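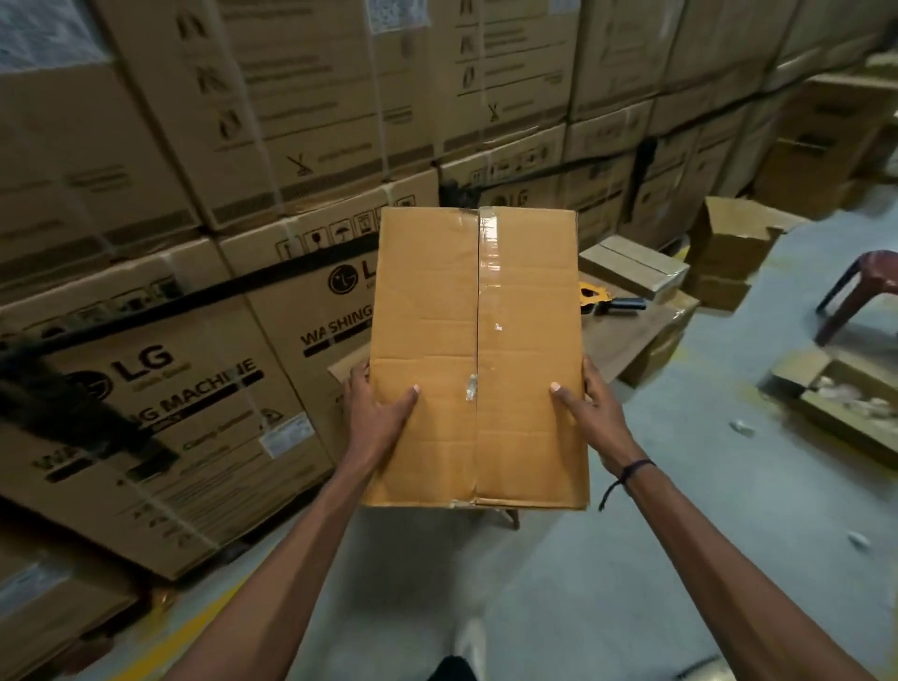
제7장 포장 공정의 자동화와 작업 재설계

7.1 개요

물류 창고에서 자동화가 가장 먼저 도입되는 영역은 운반과 보관이다. 경로가 고정되어 있고 취급 단위가 규격화되어 있기 때문이다. 반면 포장, 재포장, 상자 보수와 같은 작업은 대부분의 사업장에서 오랫동안 수작업으로 남는다. 이 장에서는 두 영역의 경계가 어디에 그어지는지, 그 경계가 이동할 때 작업자의 직무 내용과 작업 부하, 숙련 요건이 어떻게 달라지는지를 다룬다.

이 장을 마친 학습자는 다음을 할 수 있어야 한다.
포장 작업을 요소 작업으로 분해하고 각 요소의 자동화 적합성을 판정한다.
부분 자동화 이후의 잔여 작업을 정의하고 그 부하를 평가한다.
직무 재설계안을 작성하고 현장 작업자의 의견을 반영하는 절차를 설명한다.

주요 용어: 요소 작업, 잔여 작업, 변형체 취급, 작업 속도 결정권, 예외 처리, 직무 순환

7.2 변형체로서의 골판지

산업용 로봇의 파지 계획은 대상물을 강체로 가정하는 경우가 많다. 골판지 상자는 이 가정을 부분적으로만 만족한다. 조립되어 밀봉된 상자는 강체에 가깝게 거동하지만, 펼쳐진 판지나 날개가 열린 상자는 접힘선을 따라 변형되며 그 정도는 골의 방향, 함수율, 이전 사용 이력에 따라 달라진다. 재사용 상자에서는 모서리 마모, 남은 테이프, 접힘선의 약화가 추가 변수로 작용한다.

숙련 작업자는 이러한 편차를 별도의 측정 없이 처리한다. 한 손으로 판지를 누르고 다른 손으로 테이프를 붙이는 동작에서 누르는 손은 고정구의 기능과 감지기의 기능을 동시에 수행한다. 판지가 들뜨거나 밀리면 작업자는 누르는 위치와 힘을 즉시 조정한다. 자동 제함기와 봉함기는 이 조정을 생략하는 대신 투입 자재의 규격을 엄격하게 제한한다. 따라서 자동화의 비용에는 설비 가격 외에 자재를 규격 안에 유지하는 데 드는 비용이 포함된다. 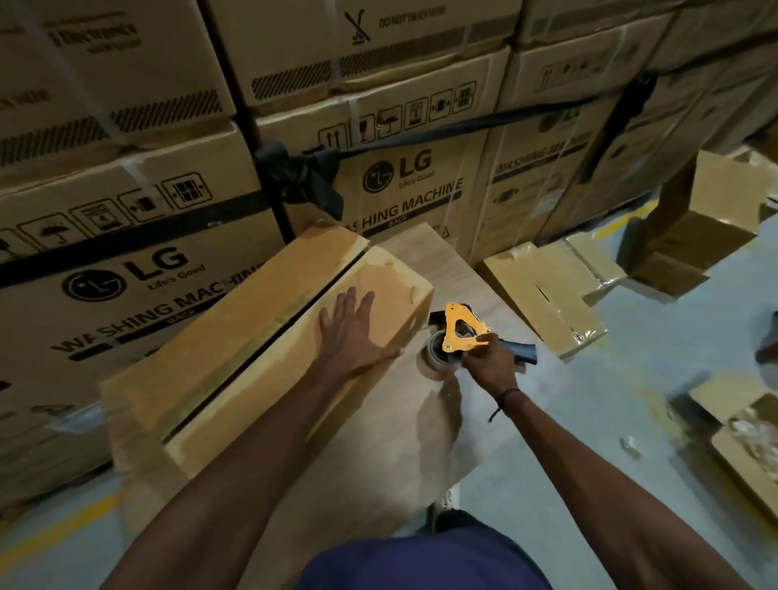
수작업 테이핑의 요소 작업은 자재 선택, 위치 정렬, 누름, 테이프 부착, 절단, 접착 상태 확인으로 구분할 수 있다. 부착과 절단은 반복성이 높아 기계화가 용이하다. 자재 선택과 확인은 판단을 수반하며, 정렬과 누름은 자재 상태에 따라 난이도가 크게 변한다. 요소별 적합성 판정 없이 공정 전체를 하나의 단위로 평가하면 자동화 가능 범위를 과대 또는 과소 추정하게 된다.

작업면의 높이도 분석 대상이다. 바닥면에서 큰 판지를 다루는 작업은 넓은 공간을 확보할 수 있으나 허리 굽힘과 무릎 굽힘을 유발한다. 작업대를 사용하면 자세 부하는 감소하지만 취급 가능한 판지의 크기가 작업대 면적에 의해 제한된다. 설비 도입을 검토할 때는 현행 수작업의 자세 부하를 먼저 기록하여 비교의 기준선으로 삼는다.

7.3 사례: 스코스홀름 물류센터

스코스홀름(Skosholm) 물류센터는 대형 가전과 부속품을 취급하는 시설로, 포장 부문 인원은 54명이다. 도입 이전에는 상자 조립, 봉함, 보수를 동일한 작업자가 일괄 수행하였다. 센터는 프렐토바우(Preltovau)사의 자동 봉함 라인 2기를 설치하고 규격 상자의 봉함을 전량 이관하였다. 비규격 상자와 손상 상자의 보수는 수작업으로 유지하였다.

도입 후 첫 달에 기록된 라인 정지는 378건이었다. 이 중 110건은 상자 날개의 들뜸에 의한 것으로, 작업자가 손으로 날개를 눌러 재투입하면 해소되었다. 설비 사양서에는 이 작업이 기재되어 있지 않았고 인원 산정에도 반영되지 않았다. 설계 단계에서 제거된 것으로 간주된 누름 동작이 예외 처리의 형태로 남은 것이다. 이와 같이 자동화 이후에도 사람에게 귀속되는 작업을 잔여 작업이라 한다.

잔여 작업은 원래의 작업과 성격이 다르다. 일괄 작업에서는 작업자가 순서와 속도를 스스로 정하였으나, 예외 처리에서는 정지 신호가 개입 시점을 정한다. 면담에서 작업자들은 반복 동작의 감소를 긍정적으로 평가하는 한편, 대기 중의 주의 유지와 불규칙한 호출을 새로운 부담으로 지적하였다. 보수 작업에 배치된 인원의 경우 쉬운 상자가 라인으로 이관됨에 따라 손상 정도가 심한 상자의 비율이 높아졌다. 개당 처리 시간이 증가하였으나 성과 기준은 종전 값을 유지하고 있었다.

센터는 이후 보수 작업의 성과 기준을 손상 등급별로 분리하고, 라인 감시와 보수를 교대하는 직무 순환을 도입하였다. 순환 주기와 교육 내용은 7.5절에서 검토한다.

7.4 자동화 범위의 결정

자동화 범위를 결정하는 절차는 현행 작업의 관찰에서 시작한다. 표준 작업서는 관찰을 대체하지 못한다. 표준 작업서에는 상자를 돌려 접합부를 살피는 동작이나 기존 테이프 위에 덧붙이는 판단이 대개 생략되어 있다. 관찰자는 자재의 상태와 작업자의 개입을 함께 기록하고, 기록 결과를 해당 작업자와 대조하여 누락된 요소를 보완한다. 이 절에서는 관찰 기록표의 항목 구성을 먼저 제시하고, 이어서 요소 작업별 판정 기준을 다룬다.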